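Section 6: Setting up your Stistow speakers in the living room

You've got the boxes open and the firmware updated, so now comes our favorite part! Most of what you hear in a living room is the room itself: the walls, the floor, the furniture, the big window nobody wants to cover. A little time spent on placement will do more for your music than any setting in the menu, and it costs nothing.

Before you start

Have the Stistow remote, a tape measure and the calibration microphone (the small puck in the gray pouch) close at hand. Turn off fans, the dishwasher and anything else that hums. If the speakers have just come in from a cold car, let them warm up to room temperature before you plug them in.

CAUTION: Don't run speaker wire under a rug where people walk. The jacket can wear through without any sign of it on top.

Placing the speakers

1. Decide where you'll sit most of the time. We call this the main seat, and everything else gets measured from it.

2. Stand the left and right speakers the same distance from the main seat. Use the tape measure for this one, even if you have a very good eye.

3. Leave 27 inches between the back of each speaker and the wall behind it. If your room won't allow that, push in the foam port plugs and choose Near Wall in the Placement menu.

4. Turn each speaker inward until you can just see its inner side panel from the main seat. Play something with a singer you know well and nudge the angle a little at a time. When the voice locks in halfway between the speakers, stop there (you'll grin, we promise).

5. Mark the feet with painter's tape so you can get back to this position after vacuuming.

Furniture and soft surfaces

Upholstery, pillows and carpet all soak up high notes, and they change the sound far more than most people expect. Before you calibrate, put the room the way you really live in it. Pillows go back on the couch, throws stay where they usually land, and the curtains hang as they would on a normal evening.
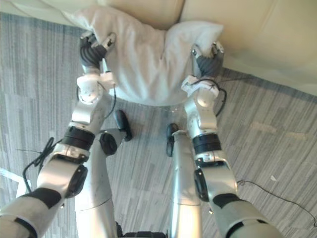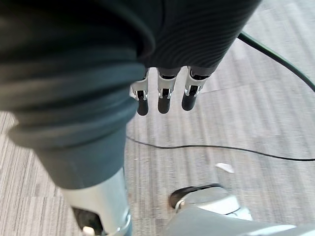 Kurniawati Purba wrote to us after moving a wool throw off her couch and onto a shelf: I'd calibrated with it on, then wondered for a whole week why my piano records had gone so bright. I ran the calibration again with the throw put away and they were lovely again, so please tell people to do it over when they redecorate!

We agree completely. Run the calibration again whenever you add or remove a rug, swap curtains or change the seating. Moving a lamp or a stack of magazines doesn't call for it.

NOTE: Bare floor between you and the speakers can make cymbals sound splashy. Try a rug there first, before you touch the treble control.

Running the calibration

1. Set the microphone puck at ear height at the main seat. A small tripod is ideal. A pile of books on the seat works too, as long as the puck sits above the back cushion.

2. Hold the MEASURE button on the remote until the ring light turns blue.

3. Keep still and quiet while the test tones play. The full set takes up to 60 seconds, and the low ones can rattle a picture frame or two.

4. When the ring turns green, press OK to save. If it turns amber, the puck picked up too much noise, and you can simply press MEASURE again.

5. Play an album you love from start to finish.

If the display shows code 283, one speaker isn't answering. Check the plug at both ends, switch that speaker off and back on, and repeat from step 2.

CAUTION: Unplug the microphone puck and return it to its pouch when you're done. Its cable is thin and doesn't like being pinched in a recliner.

For adding a subwoofer, go on to Section 7.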